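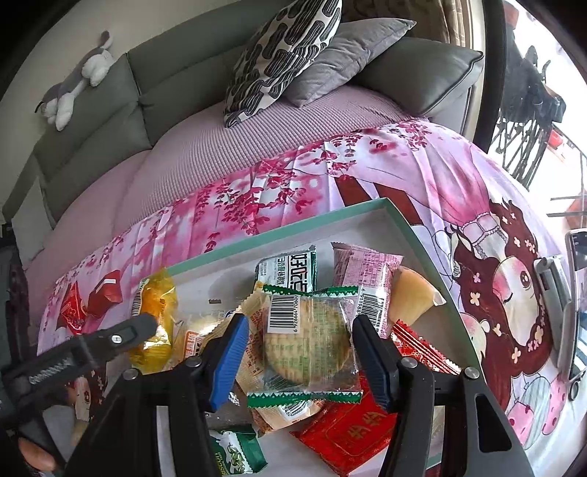
Poltden Updates Date Marking on Single-Serve Baked Goods

Poltden will change how it prints dates on individually wrapped cookies and crackers starting in June, the company said in a notice to retailers. The new format gives the month in letters and replaces the all-number code that stores had reported as hard to read.

The change covers 12 products made at the Skuten plant. Three packing lines there will switch first, with the Zidamari site to follow once its printers have been replaced. Shelf life and case counts stay the same – 11 months from packing for plain varieties, less for filled ones.

Nearly 600 stores carry the products. Distributor Gu will ship old and new stock together until existing inventory runs out, and mixed cases will be marked on the outer carton. Retailers do not need to pull packets with the old code.

Item numbers are unchanged, so no update to checkout systems is required. A reference sheet showing both formats will be sent with the first delivery.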